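Chapter 6
Favorites: What Taste Surveys Measure

Every few years a company announces the nation's favorite painting. The winner is nearly always something you already knew, and the announcement nearly always comes from a firm that sells posters, mugs or bedding. Students tend to repeat these results as though they were facts about beauty. Before you do the same, look at how the question was put and who was asked.

Take the Havico survey, which will follow us through this chapter. Havico sells printed home goods. It asked 2,902 of its own customers to pick a favorite from a list of famous works, and 59 percent picked a night landscape. The press release called this "proof of a lasting love." It is proof that 59 percent of the people who filled out the form checked one box, on a list that Havico wrote.

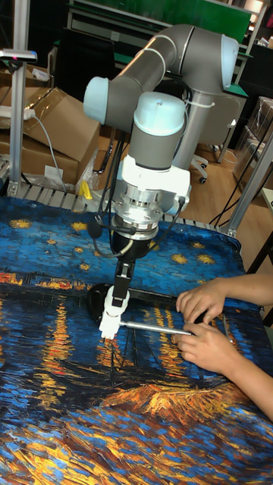

Familiarity is the first thing to suspect. People say they like what they have met before, and some pictures are very hard not to meet. A well-known night sky, all swirls, gets printed on fabric and ends up as a table cover with metal parts being handled over it. Whoever works at that table meets the painting many times without choosing to look at it. If such a person later names it as a favorite, have we recorded a taste, or only a habit of the eye? The Havico form has no way to tell, and its authors don't seem to have worried about it.

A defender will say that liking something out of habit is still liking it. Maybe so. But then the survey should be reported as a study of what gets printed and sold, and the word "best" should be kept out of it.
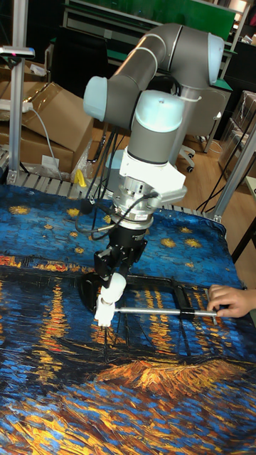
6.1 Two Questions That Look Like One

"Which of these do you like most?" and "Which of these do you recognize?" are different questions. In practice, people in a hurry answer the second when they are asked the first. A careful survey asks both, on separate pages, and mixes up the order of the works. The Yeom study, covered in section 6.3, did this. Its ranking of favorites changed a good deal once unfamiliar works were compared only with each other.

Be just as careful with the Yeom results. The sample was small, the works were shown on phone screens, and the people who dropped out were never contacted again.
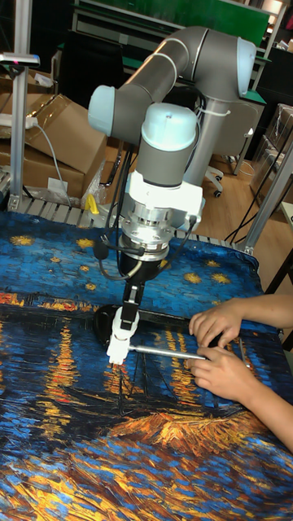 Jomar Talavera objects that this kind of caution can be carried too far. If every answer is blamed on exposure, he writes, then no answer could ever count as a preference, and we have stopped studying taste and started explaining it away. He would let people's answers stand unless there is some particular reason to doubt them.

The objection deserves a reply, though I don't find it as strong as he does. A seller polling its own buyers is a particular reason. So is a list with no unfamiliar works on it. Keep both in mind as you read the Havico questionnaire in the next section, and mark each item where a person could give an answer without having any opinion at all.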